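Sorting talk – my notes, 02/12/2024

Slot is 45 minutes including questions. Laptop on the left, clicker in jacket pocket. Water!

Opening

Hi everybody, thanks for coming back from coffee. I work on the planning side at Drovura, and I'm going to spend most of this talk on a task a toddler can do. Red cubes go in the red dish, blue cubes go in the blue dish. We've put an embarrassing amount of software behind it and I'm kind of proud of that.

(Ask for hands: who has written a pick and place loop that worked on the first day? Wait. Who still had it working in the second week?)

What runs the thing

Four processes, all talking over one message bus. Perception finds cubes and gives each one a color, a pose and a confidence. The task planner picks which cube is next. The motion planner works out how to get there without hitting the tray. Then the controller runs the trajectory and yells if the forces look wrong.

Eero Lindqvist wrote the bus layer, we call it Wudby, and he's in the third row so please bug him about it afterward. The part I care about today is that every message carries the timestamp of the camera frame it came from. Sounds boring. It saved us weeks. Before that we'd get a grasp aimed at where a cube used to be, and we'd all blame calibration.

Picking from the tray

Slow down here, people always want to look at the picture for a bit.

The tray is the hard part, the dishes are easy. You've got metal walls throwing highlights into the depth image, and a black mat on the bottom that gives you great contrast for color and pretty lousy depth. Then you've got cubes sitting close together. Look at the two reds near the middle, one of them is tilted. Our first segmenter loved to call a pair like that one long red object, and then the planner would try to grasp a brick that doesn't exist. 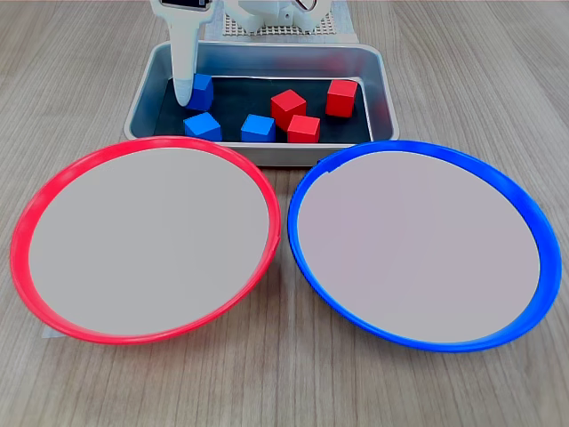
Choosing the next cube

We started with nearest first. Fine for a demo, terrible once the tray gets crowded, because nearest is often the one jammed up against a neighbor. What we do now is score each cube on clearance around it, distance to the wall and how sure perception is, and the planner takes the best score. After every pick we look again and rescore everything. No long plans! Marjatta Kallio talked me into this over a very long lunch. I had a lovely tree search that planned the whole tray ahead, and the first nudged cube made it garbage.

Show the score function slide. Don't read it out loud.

Numbers

We logged 1,225 picks on the current version. Roughly 5 percent needed a retry, and most of those were cubes near a wall. The log viewer lets you click a retry and see the image, the scores and the planned path side by side – if you build one thing after this talk, build that.

Mention that the retry is dumb on purpose: open, back straight up, look again.

Stuff we got wrong

Color thresholds tuned under one lamp in the Ullau lab, then somebody opened the blinds. We train on varied lighting now.

Collision margins on the tray set so fat that the planner said no to anything in a corner. It reported "no path found" and we spent a whole afternoon reading the wrong code. The error now names the object that blocked the path.

Closing

Mixed shapes come next, starting in January. I'd love to hear from anyone doing depth on dark surfaces, come find me at the back. Questions?

(If it's quiet, ask Eero about dropped messages.)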